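Filed under: Football > Kit & Gear > Boots

Bellutier Drerel 2 review: quick, light, bit stingy on the width

Right, quick one as I've got training at 8 and have to find my shin pads.

Had the Drerel 2 since May. Firm ground version, size nine, black with the orange heel. Wore the first Drerel for two seasons at right back and liked it a lot, so I wasn't coming to this cold. Two matches on grass so far, plus training, plus one very silly kickabout on a beach which I don't recommend in any boot.

Fit first. Narrow. Narrower than the old one, definately. Toe box is fine, it's the bit across the laces that pinches. First half hour I was ready to send them back. Second match, much better. Upper has given a little and I've skipped the top eyelet. If you've got wide feet go and try the Laryea instead, heavier boot but you'll be able to feel your toes at full time.

Touch is lovely. Thin upper, ball feels close, long passes come off the laces clean. Crossing on the run was the big difference for me, the old pair had a seam right where I strike it and that's gone. Less padding though. Got trodden on by their number ten and knew all about it.

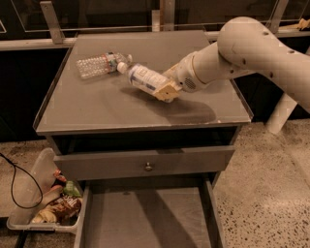 Bottle of water, white cap, blue print on the label.

Studs. Mix of round and bladed, and they grip well on a firm pitch. Turned hard plenty of times, no slipping. Soft ground is another matter, they clog up quick and you end up banging your heels on the post every time the ball goes out. No good for the Skurkberg end of our pitch, which is a bog until spring is nearly over. Haven't tried them on 3G and the box says not to.

Laces are too long. Double knot and tuck, or you'll be stopping every ten minutes. Insole slides about as well, mine came out with my sock after the first game. Bit of tape sorted it but you shouldn't need tape in a new pair of boots.

Morag Menzies at our club has the same pair a size down and reckons hers needed no breaking in at all. She's got narrow feet mind. She also puts them through the wash, which I wouldn't, the glue round the sole looks a bit thin on mine as it is.

Durability, too early really. Tiny bit of peeling on the left toe, nothing worrying yet. The first Drerel went at the same spot but not untill well into the second season, so keeping an eye on it.

Would I buy again? Yes, for dry pitches, if they sort that insole. For winter I'll go back to the old pair.

Good: touch, weight, grip on firm ground
Bad: narrow, insole moves, laces, no use in mud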